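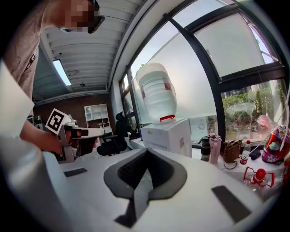 What Lives on the Windowsill Desk

Every shared workroom has one surface that takes everything. At Okeke, second floor, Boltville, it's the long white desk under the window. The water sits there, big clear jug upside down on its white base, red collar, stickers on the front. And wherever the water goes, the bottles follow. A dark gray tumbler with a black lid. A pale pink one. Then a brown leather handbag, a little bottle with a red label, something dark and folded, a bag in reds and pinks and blues.

Morenike Adebisi moved the water to the window in October. Before that it was by the door and people queued in the doorway. "Now they queue in the sun," she says. "Better queue."

She has one rule for the desk - if you can't carry it home in one hand, it goes somewhere else. Bags are fine. Coats, no. Her brother Garba wanted hooks. They priced hooks. A rail from Arnach came to $179 and the wall wouldn't take it anyway, so, no hooks.

The floor is another story. Gray concrete, easy to sweep, and so everything ends up on it. Empties especially. Raíssa Sales has been after the others about the plastic bottles for months, she wants them bagged and out by 8 every evening. It happens most evenings. Some evenings.

Small parts are her other campaign. Trays for whatever you're sorting, an open box for whatever's done, nothing loose on the concrete. She does her own sorting sitting down, tray by her right foot, and says her back thanks her for the chair if not for the bending. I tried it for 60 minutes. My back had no coments.

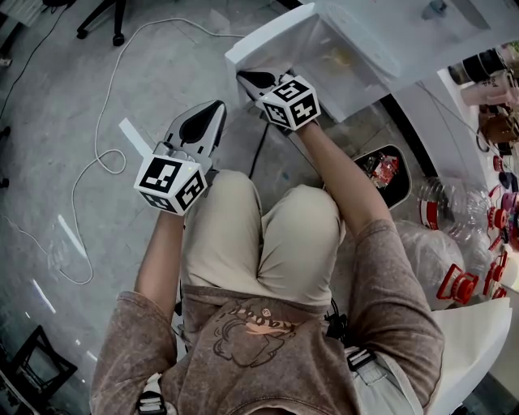

Black tray, white box, and the bottles over by the wall.

Muthoni Kariuki, visiting from the Numuvthorpe room, would put the lot on shelves. There is a white shelf, low down, cups and containers on it already. Full. She thinks one more would do it. Raíssa thinks one more would be full by teh weekend.

They were still at it when I left, refilling my own bottle on the way out.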